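Small-Item Storage on a Shared Worktop: Bin Arrangement and Sorting Rules

Project report, second-year module in Workplace Organisation
Authors: Uwe Ehlers and Knut Rathjen
Submitted: November 16, 2024

1. Background

The project was carried out in the Polutham teaching rooms, where small wooden and plastic parts are kept for use by several groups. At the start of the project the parts were stored together in one deep box. Groups took out what they needed and returned it in no fixed order, and the sorting of the box at the end of term fell to whichever group had used it last. The authors were asked to propose an arrangement that could be kept up without supervision.

2. Method

Two arrangements were compared. In the first, named Orkine in our notes, the bins were placed at the front of the worktop, within easy reach of a seated person. In the second, named Iltar, they were placed in a row at the rear, leaving the front free for sorting. Each arrangement was tried in 5 sessions with the same set of 32 blocks. The blocks were tipped out on the worktop and put away by colour. The authors recorded items placed in the wrong bin and items left outside any bin when the session closed.

Labels were fixed to the bins for the first two sessions only. They were then removed in order to find out whether the position and colour of a bin were enough to identify it.

3. Results

Orkine was quicker in the opening session, but the bins were moved repeatedly to make room and were seldom put back in the same order. After the labels had been removed, errors rose in both arrangements and more sharply in Orkine. In Iltar most errors concerned neighbouring bins. Items left on or beside a rim were the commonest fault in either case and were usually overlooked by the person who had left them.

4. Discussion and recommendation
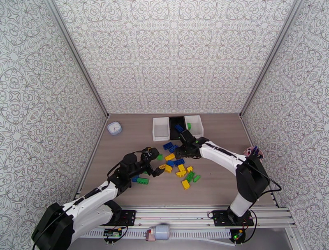
The rear arrangement is recommended for general use, subject to two changes. The bins should touch the back wall so that they cannot be pushed further away during sorting, and adjoining bins should differ clearly in colour. A white, black, white order meets the second requirement with three bins, although the two outer bins can then be told apart only by position and should keep their labels. Blocks should be placed well inside the bin. A green block at the front edge of the right-hand bin, close to the black one, could be assigned to either by the next user. Food containers should be kept off the worktop, including the back corner beside the bins, where a lidded tub takes up space that a fourth bin would need. Buschmann trays with a higher front edge were considered, but none could be obtained before the report was due.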